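Home | Candy | Preserves | Baking | Pantry Basics | Ask a Cook

2 December 2021
By Theda Reinholz

How to Make Soft Caramels Without a Thermometer

I love caramels more than any other candy, and for years I was too scared to make them at home. All that talk of stages and degrees! Then I learned the cold water test, and now I make a batch nearly every week until January. If you can stir and you own a glass of cold water, you can do this.

You need 200 grams of white sugar, 80 grams of butter cut into cubes, a cup of heavy cream, a quarter cup of light corn syrup and a good pinch of salt. Have all of it measured before you turn on the heat. Line a loaf pan with parchment and leave some hanging over the sides so you can lift the slab out later.

Pick a deep saucepan, deeper than you think. Caramel foams up like crazy when the cream goes in, and a shallow pan will put it all over your stove (ask me how I know).

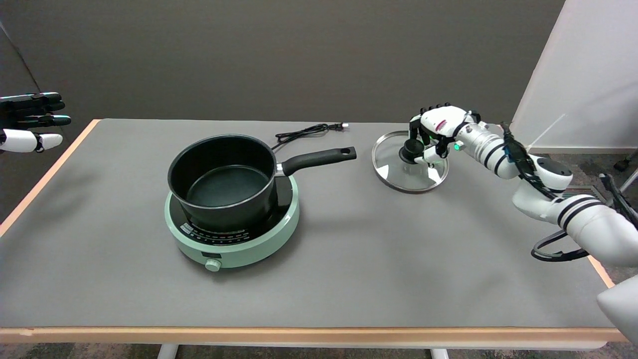

MUSTDEN, December. It's dry and cold up here this week, perfect candy weather. Damp air makes caramels sticky, so if it's raining where you are, cook them a tiny bit firmer and wrap them fast.

Warm the cream and butter together first, just until the butter melts, and pour that into a pitcher. Wipe out the pan. Now put in the sugar and corn syrup with a splash of water and set it over medium heat. Stir until the sugar dissolves, then put the spoon down and leave it alone! Swirl the pan gently if one side is getting dark. You're after the color of a new penny.

Turn the heat down low and add the warm cream a little at a time, stirring with a long spoon. Keep your face and arms back from the steam. Once everything is in, add the salt, bring it back to a steady bubble and keep stirring right into the corners.

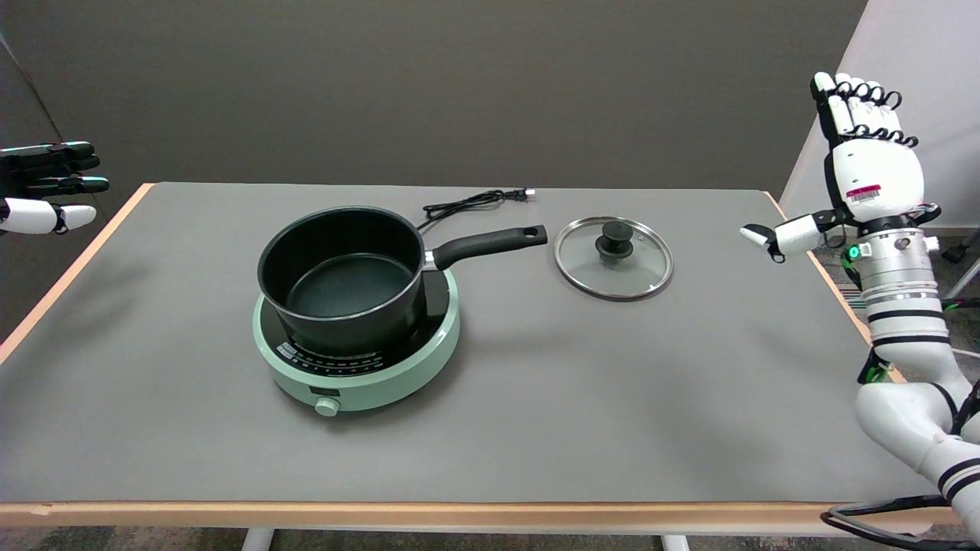 After 8 minutes of bubbling, start testing. Take the pan off the heat, drop a little caramel into a glass of very cold water and count to five. Reach in and squeeze it. If it melts away in your fingers, put the pan back on for another minute or two and try again with fresh water. When you can roll it into a ball that holds its shape but still squashes easily, you're there. A hard ball means it went too far, but you can stir in a spoonful of cream and a spoonful of water, warm it through and test again.

Pour it into the lined pan and don't scrape the bottom, where the grainy bits hide. Leave it on the counter until completely cool, at least four hours. Then lift it out and cut it with a lightly oiled knife, wiping the blade now and then.

Wrap each piece in waxed paper and twist the ends. They keep two weeks in a tin at room temperature. For salted ones, sprinkle flaky salt over the top once the slab has cooled for twenty minutes, so it sticks and doesn't sink.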